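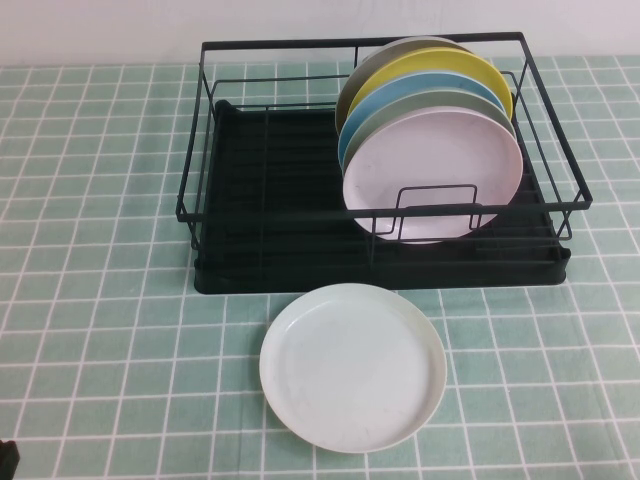 Clurnodeck School Newsletter Corpus

README and data card, release 2

Summary

The Clurnodeck School Newsletter Corpus is a text collection built from newsletters sent home by primary schools in the Olport area. It holds 2,000 newsletters, split into separate items such as class news, lunch menus, trip letters, sports results and notes from the office. It was put together for work on sorting short notices by subject and by the year group they are meant for.

All text is in English. Welsh and Polish items in the source newsletters were taken out before splitting and are not part of this release.

Contents

newsletters.csv – one row per newsletter
items.csv – one row per item, with the item text
labels.csv – subject and year group labels for each item
schools.csv – one row per school, with size band and school type
splits/ – lists of newsletter numbers for training, checking and testing
docs/labelling_guide.txt – the instructions given to the labellers
docs/changes.txt – changes since release 1

Files are UTF-8 with Unix line endings. Fields are separated by commas and text fields are always in double quotes. Line breaks inside an item are kept as they were in the source, so a reader that treats every line as a row will fail on items.csv.

Source

The newsletters come from 18 schools. Each school gave its back issues under a written agreement with the Grorance project, which holds the originals. Most were supplied as PDF files, and the remainder as word processor files or as the body of an email. Scanned paper issues were refused for this release. Text recognition on the older scans was poor, and correcting it by hand would have cost more than the rest of the work together.

Schools are shown by a code (S01, S02 and so on). The key linking codes to schools is not released. Numbers were given in the order the agreements came back and carry no other meaning.

Infant, junior and all-through primary schools are included. There are no special schools and no independent schools. Three of the schools are small enough to teach mixed year groups, and the year group labels allow for this (see Labels).

Fields in items.csv

item_id – unique across the release
newsletter_id – matches newsletters.csv
position – place of the item in the newsletter, counted from 1
heading – heading as printed, or empty
text – body of the item after names were replaced
term – autumn, spring or summer
half – 1 or 2, for the first or second half of the term

The date of issue is not released. Term and half were worked out from the printed date. If a newsletter had no date, both fields are set to "unknown". A newsletter issued during a holiday is counted with the half term before it.

Splitting into items

Newsletters were split with the Jakubowski splitter, a set of rules that looks at headings, font size and blank space. Its output was then checked by hand. The most common fault was a diary list broken into one item per line. These were joined again, so a list of dates under a single heading is always one item.

Two-column layouts caused trouble in four schools. Where the columns had been read across the page, the order was put right by hand. A few items still contain a stray line from a neighbouring column. They are marked "order_doubt" in the notes column of labels.csv.

Labels

Each item has one subject label and one or more year group labels.

Subject labels: class news, assembly or performance, sport, trip, meals, uniform, attendance, health, diary dates, fundraising, staff, building and site, parents' group, other.

The label "assembly or performance" covers harvest assemblies, Christmas plays, leavers' services and music evenings. A letter asking for costumes carries this label too. A report of a sports day is "sport", even if most of the text is about the picnic afterwards.

Year group labels run from nursery to year 6, plus "whole school". Where a school uses class names and not year numbers, the labellers worked from a list supplied by that school for the year in question. Mixed classes carry a label for each year group in the class. If the list was missing, the label is "class_unknown".

Two labellers worked on each item separately. Disagreements went to a third, whose decision is the one given. The first two sets of labels are kept in the columns label_a and label_b for anyone who wants to measure agreement. "Parents' group" and "fundraising" were confused more than any other pair, and users who do not need the distinction may prefer to merge them.

Names and other personal details

Names of pupils, parents and staff were replaced by the tags PUPIL, PARENT and STAFF. Where the role could not be told from the text, PERSON was used. Telephone numbers, email addresses, web addresses and postcodes were replaced by PHONE, EMAIL, WEB and POSTCODE. School names became SCHOOL. Class names were kept, except where the class was named after its teacher.

Birthday lists, attendance awards for single pupils and any item giving a medical detail of one person were removed whole. The gap in the position numbers shows where an item was removed.

Replacement was done by software and then read through once. Anyone who finds a name that was missed should report the item_id to the Clurnodeck contact address and should not quote the text in the report. Reports are dealt with within 20 working days, and the corrected file replaces the old one without a change of release number. The date of the last correction is in docs/changes.txt.

Splits

The splits are made by school, so that no school appears in more than one of the three lists. Splitting at random gives higher scores, as schools repeat whole paragraphs from one term to the next (nut allergy notices and parking requests are the worst cases). Results on a random split should not be compared with results on the lists supplied.

Known limits

All the schools are in one area, and several share a catering firm, so items labelled "meals" are close to identical across those schools.

The autumn term is over-represented. Many schools send more newsletters in November and in the run-up to Christmas than at any other time, and the share of items labelled "assembly or performance" rises with them.

Pictures in the newsletters are not included, and neither are their captions. Some items refer to a photograph that the reader will not find.

Spelling, punctuation and spacing have been left alone. Runs of capitals and repeated exclamation marks are common.

The corpus should not be used to rank or compare schools. The number of newsletters per school reflects what had been kept on the office computer – in one case a single year.

Changes from release 1

Two schools added.
"Building and site" separated from "other".
Diary lists joined into single items.
Double quotes now used on all text fields.
Field "half" added, and field "week" withdrawn because it could be used to work out the date of issue.

Item numbers from release 1 are not kept. A table matching old numbers to new ones is available on request for work already under way.

Licence and citation

The corpus is free for research and teaching. It may not be sold, passed on in altered form or used to try to identify any person or school. Users sign a one-page form before download.

Please cite as: Clurnodeck School Newsletter Corpus, release 2, Grorance project, Olport.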